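Home | Features | Rooms | Recipes | Subscribe

The Bed Is Not a Table (But We All Use It Like One)

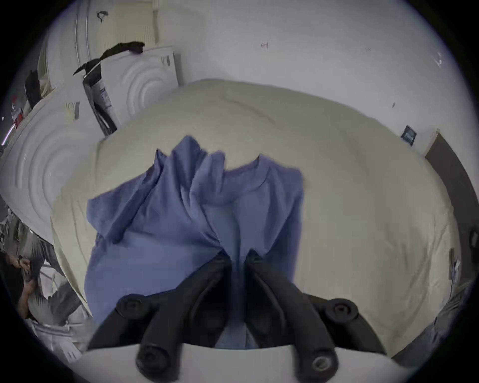

Blue on cream: folding day, before the folding.

Laundry ends up on the bed. Always has. You carry it in, you drop it, you tell yourself ten minutes.

Setsuko Sakamoto has heard every version. She ran the linen room at a guesthouse in Hiltley until April and now teaches folding out of her apartment in Mornmont, 2 people at a time, shoes off, tea after. Her rule: make the bed first. Duvet flat, pillows off. Then the clothes.

"A lumpy bed makes a lumpy fold," she says. Fair enough.

Start with the worst piece. The one in a heap. Pinch it high, lift, let it hang, and give it one good shake. Lay it down and smooth from the middle out. Palms, not fingertips. Creases that stay are for the iron, leave them alone for now.

Sleeves in, sides in, thirds. Soft fabric wants a looser fold than you think. Stiff cotton will take a hard edge and keep it for weeks.

Katsuhiko Onishi came to her class with 437 items in his closet (he'd made a list) and went home to give away 266 of them. He still folds on the bed. Says the dining table is too cold and to high.

One warning about pale duvets. New blue fabric can shed dye, specially if it's damp. Put an old sheet down first, Sakamoto says, she learned that one at work and it was an expensive afternoon.

And finish before supper. Otherwise the pile moves to the chair, and then you've got a chair problem, which we'll get to next issue.

Contact the Briltness desk | © 2025 Briltness Magazine | Back to top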